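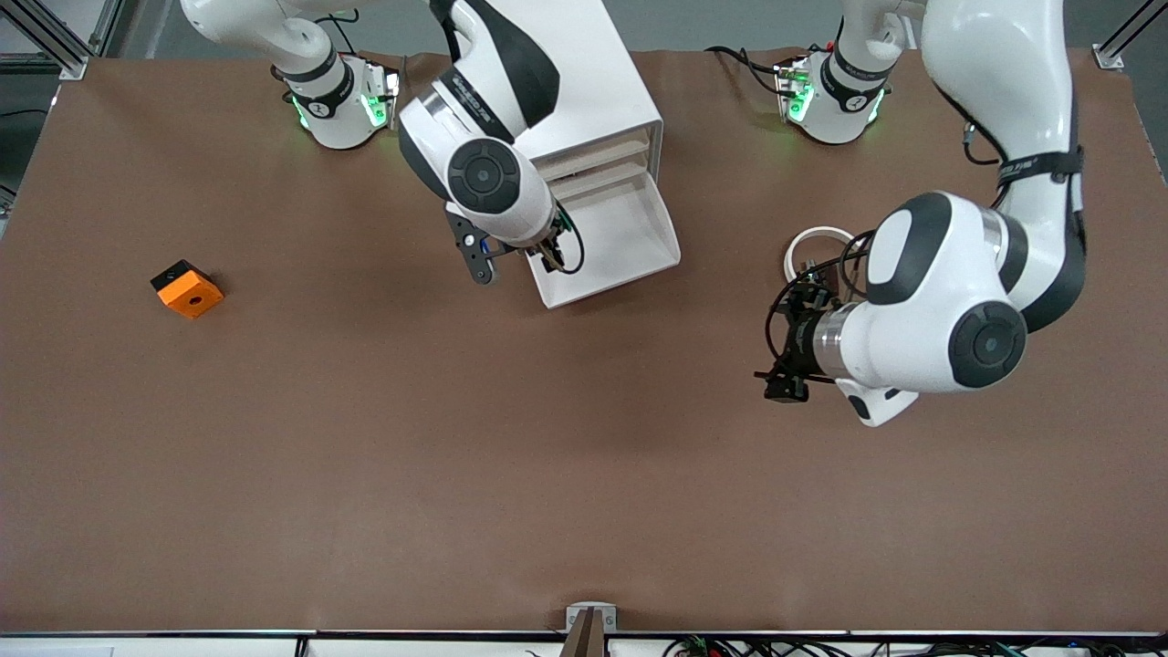

Small parts should be sorted on a plain surface, and they should be sorted before anyone needs them. I have worked in repair shops long enough to see good benches ruined by trays and tubs with trays and tubs inside them. A big brown mat over nearly the whole tabletop does more for a workshop than any clever box. A cabinet with slots stacked up the front is fine too, as long as it stands at the back and leaves the mat alone.

People tell me this wastes space. The Fendumer stores in Plulterholm hold 2000 lines of small parts, and the packing bench there is kept clear each August for the stock check. Last time the check found 451 pieces in the wrong drawer. Most had been put away in a hurry, from a crowded bench.
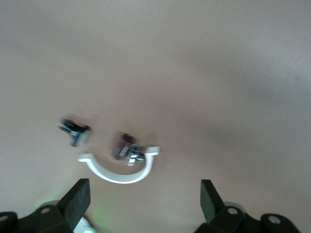

A clip in the wrong drawer is as good as lost. It gets ordered again, the new one arrives in a bag of 88, and the bag needs a drawer as well.
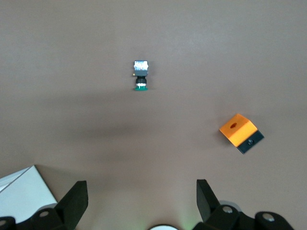 Hortensia Benítez
Workshop columnist

My own rule is to put a part down with bare mat on every side of it — a push-button switch, say — and look at it before deciding where it goes. It is slow, and I lose 2 hours a month to it. I would still ask any shop to try it before buying more drawers.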